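Shelf unit came with no wall anchor. Do I really need one?

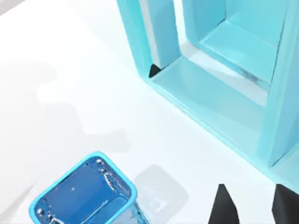
Light blue open shelf-like structure on a white tabletop (render)

Posted by Zofia Jasińska in Home & Furniture

I bought a tall open shelf from Kiltix, the kind with big square compartments and no back. It went together in one evening with only one argument, and then I got to the last page of the booklet, where a cheerful little man is screwing the thing to a wall. My box had no bracket, no strap and no screws left over. (I checked the box, then the recycling, then the box again.)

The shelf feels solid enough. It will hold books at the bottom and dishes I never use at the top. The wall behind it is plaster, the old crumbly kind that punishes you for hanging a calendar. I rent, and my lease has a whole paragraph on holes.

Kiltix support told me to allow 10 business days for a replacement bag. Is this a real safety thing, or is it the furniture version of "do not remove under penalty of law"? No small kids here, but my nephew visits every other Saturday and he climbs like a raccoon.

11 people found this useful? Be the first to vote.

dunmore_pete

Real safety thing. You answered it yourself when you got to the raccoon.

Tall shelves go over when the weight moves forward, and a kid standing on the second level is exactly that. Floors in old apartments also tend to slope away from the wall, and a baseboard will hold the bottom out so the top has nothing to lean on. Push on yours near the top with one hand. If it rocks, stop admiring how solid it feels.

For plaster, find a stud. Stud finders get confused by lath and will beep at anything, so I run a strong magnet along the wall and look for a vertical line of nails. Once you have it, drill a small pilot hole with painter's tape over the spot to keep the plaster from chipping, then put in a wood screw long enough to get through the plaster and lath and well into the stud. Mine is 3 inches. Attach a furniture strap to that and to the top rail of the shelf, and pull out the slack.

Any hardware store has straps. I used the Erklow ones and they were fine, apart from the instructions, which seem to have been translated by someone with a grudge. Don't hang it on a plastic plug in old plaster. The plug comes out and brings a piece of the wall along for company.

As for the lease, ask your landlord in writing. Mine said yes in four words, two of them misspelled. A screw hole takes a dab of spackle when you move out.

Until the strap is in, keep the top empty and the raccoon in another room.

mrs_tadlock

Had mine 10 years, never anchored it, never fell. People worry too much. It is in the garage though and I don't go in there.

halfpint156

Pete covered it. I'd only add that the heavy stuff goes on the bottom no matter what you do with the wall, and dishes you never use can go to somebody who will use them.

Also check under the foam in the box. My bracket was taped inside the cardboard corner, the same color as the cardboard. I found it after I'd already bought another one.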